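October 2021

Supposed to be the month I fix the dining corner. I read a long piece on the Somora site claiming that a "seasonal centerpiece" makes people eat slower and talk more. I doubt it. We talk plenty over a pizza box.

Still, I went to Ingate and came home 16 dollars lighter with a bag of pretend vegetables. The tablecloth is the white one with the black grid, bought last year because the label promised it would hide stains. Coffee has no trouble showing up between the lines. I also dug out the wavy dish with the gold rim, which I have never known what to do with. Too fancy for keys, and I don't trust it with soup.

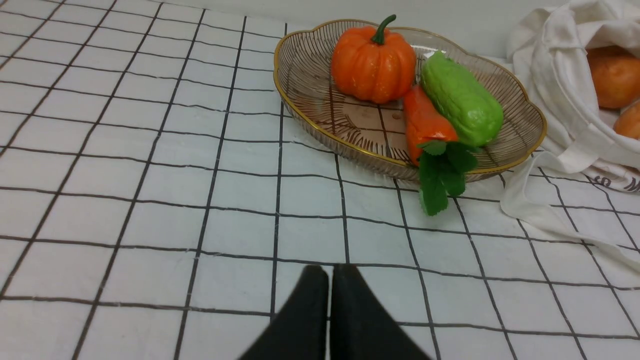
The pumpkin I can live with. The carrot is fine too, though its leaves hang over the rim and I keep wanting to tuck them back in. The green bumpy one I don't get at all. The tag just said "harvest mix," so that was no help. Bitter gourd, maybe? I have never harvested one and I don't know anyone who has.

I moved the pumpkin to the left, then to the middle, then back to the left. The article says to group things in odd numbers, so 3 it is, but I tried it with two and felt no worse.

Rafferty has a real wood bowl for over 100 dollars that is meant to "anchor the room." The room has not drifted so far. I'll give the vegetables until November and see if dinner gets any slower. Tonight it took the usual time, and I had to push the dish aside to reach the salt.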